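Handout 3: Showing a robot what to do, and what it learns from that

Read this before the lab. It covers the two ways people usually show a robot a task, and why I'd like you to be slower to believe the results than the people who publish them.

By "by hand" I mean that a person takes hold of the arm, or of a gripper with a camera fixed to it, and does the job while everything is recorded. By "remote control" I mean that the person works a second device and the robot copies. In both cases what you have afterward is a pile of recordings, called demonstrations, and a program is fitted to them.
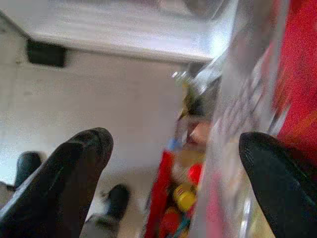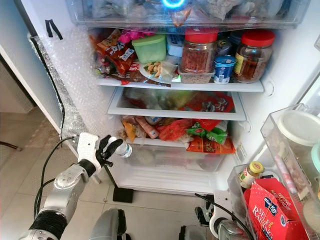 Umesh Vishwakarma read the draft of this handout and wrote in the margin: You're too hard on demonstrations. I tried writing the rules for a fridge shelf myself and gave up after 18 of them. A person with the controls did the same job in one afternoon. Bad data you can add to. Bad rules you have to throw out.

I've left his note in, and he has a point about the rules. I don't agree that you can always add to bad data. If every demonstration has the same fault, more of them will only teach the fault better. Keep that argument in mind for the rest of the page.

Where the trouble comes from

The person knows things the recording doesn't hold. When you move a bottle, you feel it start to slip and you squeeze. If the rig has no force sensor, the recording says only that the fingers closed a little more at that moment. The program has no way to tell a correction from a habit.

Remote control adds a delay, and people adjust to it without noticing. They stop short, wait, then go on. Those pauses are in the data. In the Pomier set, which you'll use in lab 2, there are 1,893 demonstrations, and a good share of them have a pause just before the grasp that serves no purpose at all. Train on it as it stands and your robot will hesitate too. Students tend to describe this as the robot "thinking." Please don't write that in your report.

Guiding by hand has a different problem. Your own arm gets in front of the camera, or you twist your wrist in a way the robot's wrist can't follow. A demonstration the robot can't repeat is still a nice video.

What counts as success

A video of one good run tells you that one run was good. Before you accept a success rate, ask:

How many tries were there, and were any left out?
Who put the objects back between tries, and did they go back to the same spot?
Was someone at the controls for any part of it?
Were the test objects also in the demonstrations?

Dovo, the older of our two control programs, marks a try as a success when the fingers close and the arm lifts. It doesn't check that anything is between the fingers. Ritu Vishwakarma went back through a batch of these by eye and threw out around a third. Merisitz does check, but only at the end of the try, so something dropped and picked up again counts as a clean run. Neither number should go in a table without a note saying which program made it.

For the lab

Work in groups of 3. One person demonstrates, one resets the objects, one keeps the log. Swap after each block, and write down who was at the controls, because the differences between people are often bigger than the differences between methods.

Keep the failed tries. Put them in a separate folder and don't delete them, even the embarrassing ones.

Read chapter 2 of the Shukla notes, on copying and drift. The math is fine. I'm less sure about the claim at the end that drift goes away with enough data, and I'd like a paragraph from each of you on what "enough" would have to mean there. Bring it on paper.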